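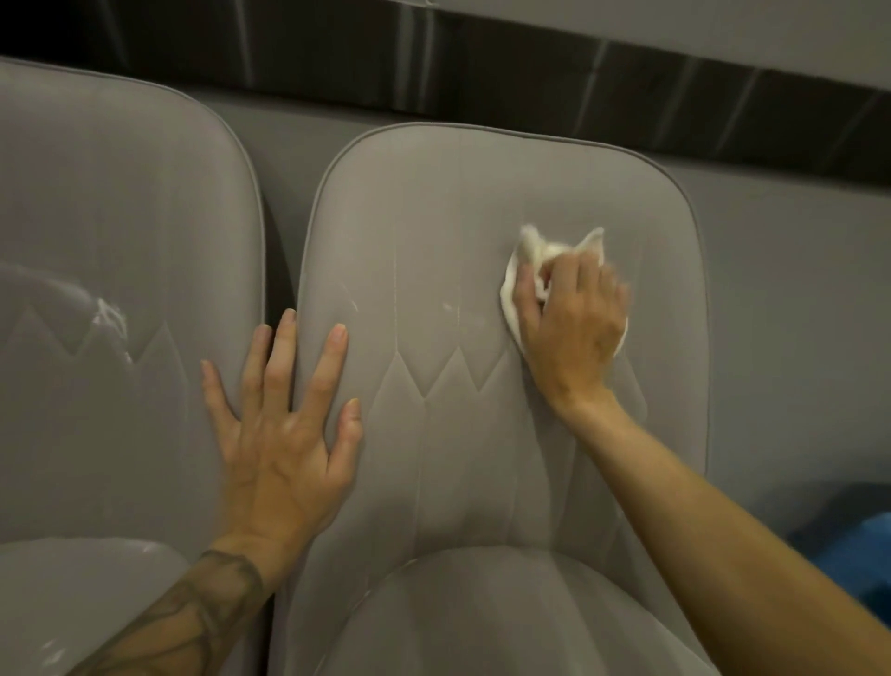

4.3 Cleaning the seat covers

Clean coated covers by hand once a month, or after 200 hours of use.

1. Vacuum the cushion and backrest with a soft brush head. Go along the piping and into the gap between seats.
2. Mix 5 ml of Wulanico foam cleaner with 70 ml of lukewarm water.
3. Put the foam on a cloth and start at the top of the backrest. Work down.
4. Follow the stitching lines with a soft brush. Foam collects in zigzag stitching - go over it twice with a damp cloth.
5. Dry with a clean towel. Leave the seat empty for 35 minutes.

Note: Do one backrest at a time so the foam does not dry on the cover.

CAUTION: Do not use bleach, solvents or a steam cleaner. Do not soak the seams.

For marks that stay after two cleanings, see 4.4, Stains.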